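Ticket: Wrist view rejected by grasp label checker, round dish task
Project: Kuvatcombe (simulated demos)
Component: wrist render, label export
Status: Open, workaround in place
Month: April

Reported
Export of the dish batch stops at episode 400 of 2000. Checker returns "target mask exceeds limit" and drops the episode. The same task passed on the Gillent scene set with the same checker build.

Steps to reproduce
1. Load the Kiltdale scene set, dish task, grayscale wrist output.
2. Replay episode 400 to step 24.
3. Run the label export with default limits.

Observed
The target takes up most of the wrist view at the failing step. The mask follows the rim and runs out of the top of the image. The checker reads a mask touching the border as a bad segmentation. Opened the render to rule out a corrupt write.

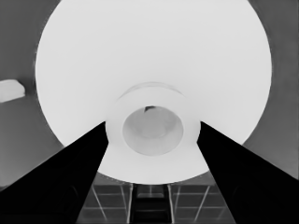

Wrist render at the failing step. Dish between the fingers, upper rim out of view.

Render is valid. The rim is sharp against the gray surface and both fingers are drawn over its lower part. The small dark mark on the edge of the recess was first logged as a second object; merged back into the target by hand. Origin of the mark not known. Texture and shadow passes still to be checked.

Tried
Border rule off: episode exports, but bad masks from other tasks get through too. Not usable.
Re-render from the same seed: identical failure.
Border rule off for dish task only, minimum mask step raised to 30: export runs to the end.

Workaround
Use the per-task override in the Sandhu config. Do not edit the global limits.

Next
Keep close-range steps in the training split. Dropping them leaves the policy with no examples of the final approach. Rerun the Gillent set with the override and compare episode counts before closing.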